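Search this site
Enter keywords
Clementina Ramalho | January
Filed under: Course notes > Motion planning > Tutorials

Week 6 notes: goals, grasps and the planner's opinion of both

Last week we treated the planner as a box you feed a start and a goal. Several of you have since learned that the box will take a goal inside the pedestal and spend its whole time budget thinking it over politely. Check your goals for collision first. It's one function call.

1. Joint space or Cartesian

A six-joint arm can usually reach a given tool pose in up to 8 ways. Your inverse kinematics solver will hand back one of them, and it has no taste. If the arm swings its elbow through a grand arc to move the tool a few centimetres, the solver has picked a different branch from the one you were in. Seed it with the current joint values, and throw out any answer that's miles from the seed.

For long moves, plan in joint space. For the last bit above the object, use a straight Cartesian segment, and check what fraction of it was completed. A path that comes back 60 per cent finished is still returned as a path, and your script will happily run it. Yiran Ye's tutorial group has a collection of these on video.
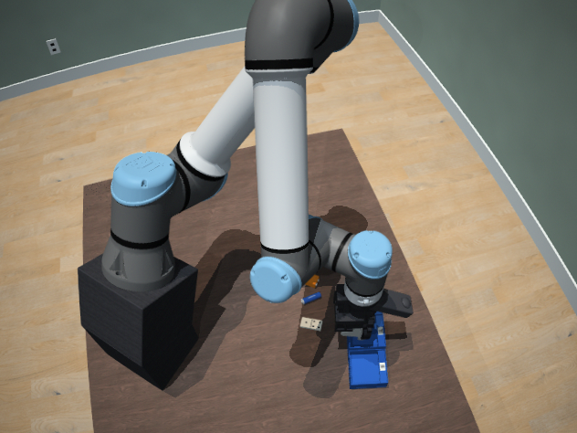

2. Approach and retreat

Define a pre-grasp pose by backing off along the tool's own axis, then descend. Students often back off along the world's z axis instead, which gives the same answer right up until the day the tool is tilted. Write the offset in the tool frame and be done with it.

Contact needs permission. Before the fingers close, tell the collision checker which pair of bodies may touch, and take that permission away again after release. Leave it on and the planner will later drag the gripper through the object with a clear conscience. Once you've got hold of something, attach it to the tool link so it travels with the arm — otherwise the planner thinks you're carrying air.

3. Walls and other furniture

Neighbouring objects are where most tidy demos come unstuck. Pad everything by a small margin, then notice that you can no longer get between two things that sit close together. Shrink the padding for the final segment only. Georges Khasawneh will take marks off for setting it to zero globally, and he's heard all the arguments.

For Thursday's students and everyone else's benefit: fix the random seed while debugging. Unfix it before you report a success rate.

Lab task

Run the supplied pick routine in Drukel with 21 seeds. Log planning time, path length and the Cartesian fraction for each. Then swap the planner, change nothing else, and repeat. Two plots and a paragraph, please; the paragraph should mention the failures.

Reading: chapter 13 of the course reader, skipping the proof unless you're fond of that sort of thing.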